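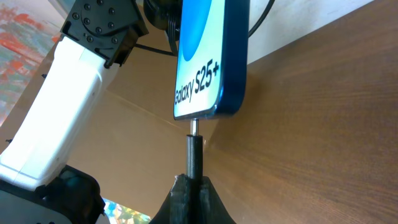 About Jurkden Ski & Board Rental

Home Rental Lessons Prices About us Contact

Search this site Go

Jurkden has rented skis, boards and boots in Baltcombe for 41 winters. Adel Shawky runs the workshop and Hanane Belkadi handles lesson bookings. We keep 500 pairs of skis and tune them here – edges, wax and bindings. In March we close at 7 p.m. Season rentals for children go out from our second shop on the Denetti road.

3 shares 0 comments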